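Home | Ask Us | Kitchen Science | Body Bits | Games

Does a watched pot really never boil?

Grown-ups love saying this. We asked Kibet Mbwambo, who writes our kitchen pages, and he doesn't believe a word of it. Water can't tell if you're looking. It only feels slow when you're bored.

So what does make a difference? People say the lid. Fine - but don't just take their word for it. Think about where the heat goes. Hot water gives off steam, and steam carries heat away with it. A lid keeps much of it in.
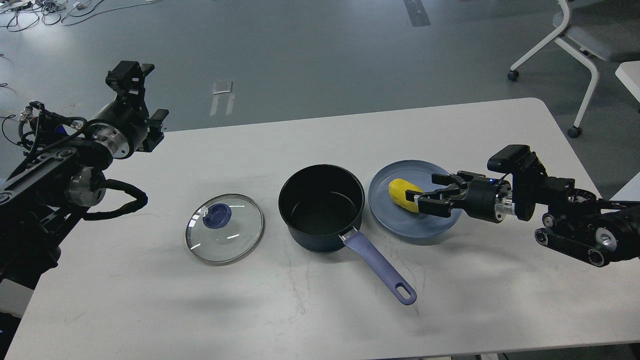 Is a glass lid better than a metal one?

Adverts might tell you so. We have doubts. Glass lets you peek at your peas without lifting the lid and letting steam out, but if you never peek, what have you gained?

And the long handle on a saucepan?

It keeps your hand away from the hot part. "Stays cool" is a big promise, though - handles can still get hot, so ask an adult before you touch one.

Try it: with an adult, time 3 cups of water with the lid on, then 3 cups with it off. Start with cold water both times, or your test proves nothing.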